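Labeling and Control Layout on Shared Kitchen Appliances
Student project report, Household Technology course
Project group Tanosau

1. Background

The shared kitchen on the second floor of the Kuo residence serves students from several language backgrounds. Most of the small appliances were left behind by earlier residents, and few of them still have a printed manual. Complaints in the kitchen logbook pointed to one recurring problem: residents could not work out which button did what, and either gave up or pressed buttons until the appliance started.

The project set out to find how much of this trouble comes from the language of the labels and how much from the layout of the controls. The rice cooker was chosen as the main test object. It is used every day and has more functions than the kettle or the toaster. Work began in February.

2. Scope

The report covers the front control panel, the lid and the inner lid plate. The heating element and the electrical parts were left out. Cooking results were recorded only as finished or not finished. Taste and texture were not rated.

3. Method

Residents were asked to carry out 3 tasks at the table, without help:

Task A: start a normal cooking cycle.
Task B: cancel the cycle and switch the cooker off.
Task C: set a delayed start.

Each task was tried under 2 conditions. In the first, the panel was left as it came from the factory. In the second, a translation card was placed on the table next to the cooker. The card repeated the arrangement of the buttons, with one English word or phrase per position. Adhesive labels were considered and rejected, as earlier ones had peeled off in the steam and left residue on the kettle.

A total of 145 attempts were logged on paper forms and then copied into a spreadsheet kept under the file name Miltis. For each attempt the form recorded the task, the condition, the first button pressed and whether the task was completed. Button presses were entered one per row, which gave 969 rows.

The cooker was emptied and unplugged between attempts so that each resident began from the same state. During a pilot run this step was skipped twice, and those attempts are not in the total.

4. Control panel

The panel has six labels in two rows of three, all in Chinese. They were translated as follows.

Upper row, left to right
预约时间 – preset time (delayed start)
再加热 – reheat
保温/取消 – keep warm / cancel

Lower row, left to right
烹调时间 – cooking time
功能选择 – function select
开始烹调 – start cooking

The position of the start label at the lower right matches what most residents said they expected. The combined keep warm / cancel label does not. Two functions share one label, and a reader of the translation has to know the state of the cooker to tell which one applies. 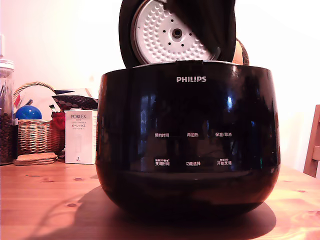 Figure 1. Philips rice cooker with the lid raised, showing the front panel and the inner lid plate.

5. Lid and inner plate

The underside of the lid carries a round, silvery-white plate with small raised dimples in concentric rings. A dark valve fitting sits at the center, inside a ring of small holes. The logbook had several entries asking whether this part should be wiped or left alone, so a line on cleaning was added to the back of the card.

6. Results

Without the card, Task A was completed more often than the other two. Residents who could not read Chinese tended to try the lower right position first. Task B caused the most repeated presses. Several residents pulled the plug, which was logged as not completed.

With the card, completion improved on all tasks. The gain was largest for Task C. Task B improved least, and the remaining errors were nearly all on the combined label. This suggests that translation removes most of the difficulty, but that a shared label stays hard to use in any language.

7. Limits

The residents who took part were not evenly spread across language groups. Some had watched others use the cooker before their own attempt. The card was tested in one kitchen only, and the Poltar building, which was planned as a second site, was closed for repairs during the test period.

8. Further work

The card will be reprinted with two separate lines for keep warm and cancel, each stating when it applies. The same form can be used for the microwave oven, where the settings are on a dial and the order of the positions would have to be recorded as well.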